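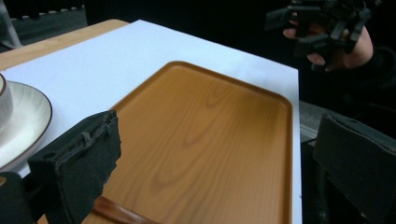 Tray, cup and plate on the white cloth, from one of the hand-held grippers.

Lestthorpe Tea Table, data card

Welcome, and thank you for reading the card before grabbing the files (so many people don't!). Lestthorpe is a small set of two-person table-setting demonstrations, recorded with hand-held grippers and meant for training arms that have to share a table with somebody else. It grew out of the older Brostomis set, which had one demonstrator and a lot of mugs.

What's in it
There are 36 sessions, split by session into train and test so that the same layout never lands in both. Each session has wrist video, gripper opening and pose for both demonstrators. The objects are everyday tableware: a wooden tray, a dark reddish-brown spoon, a cup and the saucer that goes under it. We picked them partly because they are nice to handle for a whole afternoon, and partly because pale glazed ceramic on a white cloth is a fair test for any vision model.
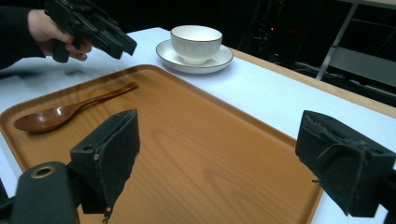 Spoon on the tray, fingers open, with the second gripper over the cloth beside the cup and saucer.

How the demonstrations go
Both people start with their grippers open. One looks after the tray and spoon, the other the cup and saucer, and they are free to talk while they work. We never scripted the paths, so you will find pauses, second tries and a good deal of politeness over who goes first. Please keep the pauses in if you can; our own policies got worse at waiting when we trimmed them.

Known problems
The finger padding is worn and frayed, so don't rely on a clean finger outline for calibration. The other person's hand and sleeve come into view often. In 3 sessions the pose track drops out near the end, and these are flagged in the index.

Loading
Use the Shek reader, version 5 or later. Flelladlow users will need to convert the pose files first.

Questions and corrections go to Yee-man Yu, who is always glad to hear what you built with it.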